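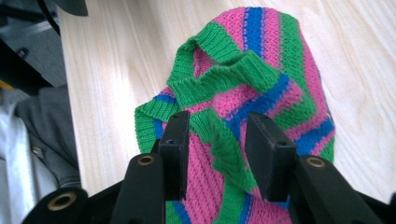 Calberg 旧衣编织互助小组二月例会纪要

时间:下午两点开始,原定四点结束,拖到四点半多才散
地点:Vesarville 社区活动楼二层手工室
出席:小组成员大部分到齐,另有两位新来的邻居旁听
记录:本月轮值记录员

一、开场

天气还冷,大家一路赶过来,先喝了热茶,聊了好一会儿家常才正式开始(记录员自己也聊得忘了时间,请各位包涵)。主持人欢迎两位新邻居,说手生手熟都不要紧,肯来坐坐就很好。上月纪要宣读后有一处更正:借给图书角的是两团灰线,上次写成了蓝线。更正后通过。

二、冬季收衣情况

冬季收衣到一月底截止,共登记 596 件,其中 493 件已经分好类、叠好、装箱,余下的要么等着洗,要么等着补。比起去年,今年手织的东西多了不少,帽子、围巾、小背心都有,负责分类的几位说,打开袋子的时候常常舍不得往下放,总要互相传着看一圈。

关于装箱,大家同意以后儿童衣物单独放,箱子外面写清尺码,不要再只写一个“小”字。上次有一箱“小”里面从婴儿到十岁的都有,发放的时候找得很辛苦。

三、条纹小织物的处理

这一项讨论得最久。桌上那件玫粉、宝蓝和翠绿相间的条纹小织物,大家都很喜欢,颜色鲜亮,冬天看着心里就暖和。绿色的罗纹领子尤其受称赞,有成员说自己织领口总是收得太紧,想照着这个样子学一学。

先说它到底算毛衣还是背心。一部分人觉得是背心,绿边那里像是袖窿;另一部分人说团成那样不好讲,摊平了再看。最后商定登记时先写“儿童手织上衣”,等整理的人量过尺寸再补写清楚。

再说怎么洗。原来登记单上没有写线的成分,有人主张照羊毛对待,冷水手洗,平铺晾干,千万不要挂;也有人担心三种颜色放在一起会串色,尤其是绿和粉。折中的办法是先在不显眼的地方用湿白布按一按,看掉不掉色,再决定下水。洗的时候水里放一小勺白醋,这是小组里几位老手一直用的法子,愿意试的可以试。

还有人提议不要马上发出去,留到春季展示桌上摆一摆,让来的人看看粗细条纹怎么配。这个提议引来不少响应,但也有成员温和地提醒,衣服织出来总归是给孩子穿的,冬天还没过完呢。商量下来:拍照存样,把条纹的顺序和领子的织法记在小本子上,衣服本身照常整理、照常发放。全体同意。

四、线和工具

Bañuelos 毛线铺愿意再给小组留一批零线,颜色不能挑,但数量不少,预备装成 50 个小线包,每包配一张简单的帽子图样。线包由大家带回家分装,下次例会带来。请各位缠线时不要缠得太紧,上回有几包硬得像小石头,拆开以后线都没了弹性。

从 Rorker 订的棒针到了,粗细两种都有,已放进靠墙柜子的第二层。借用请在本子上写一笔,还的时候划掉就行。钩针缺得厉害,家里有多余的,欢迎拿来。

有位新邻居问桌子能不能铺一块布,说浅色的木桌面看着好看,可是怕缝补时针尖划到。大家觉得有道理,以后缝补和拆线都垫上旧床单,洗过的衣物则等桌面擦净晾干以后再摊开。

五、春季小课

去年报名 43 人,教室坐得满满当当,后排的人看不清前面的手。今年打算分成上午和下午两场,上午教起针、平针和收针,下午教罗纹边和换色,正好可以拿刚才说的条纹和领子当例子。换色时线头怎么藏,历来问的人最多,请讲课的成员多留些时间,慢慢来,织错了拆掉重来也没有关系。

茶点照旧各家带一点。上次的橘子蛋糕大家念念不忘,带蛋糕的那位笑着答应再烤一回。

六、会后待办

儿童衣物箱重新写尺码:分类组
条纹小上衣试色、清洗、量尺寸、记录织法:整理组
领取零线并分装线包:全体,下次例会带来
旧床单两条:有的人家请带来
春季小课通知贴到楼下布告栏:轮值记录员

七、其他

手工室靠窗的暖气不太热,已向楼里报修,下次请多穿一件。有人捡到一枚木纽扣,放在茶盘旁边的小碟子里,请失主自取。

下次例会三月照常,仍是下午两点。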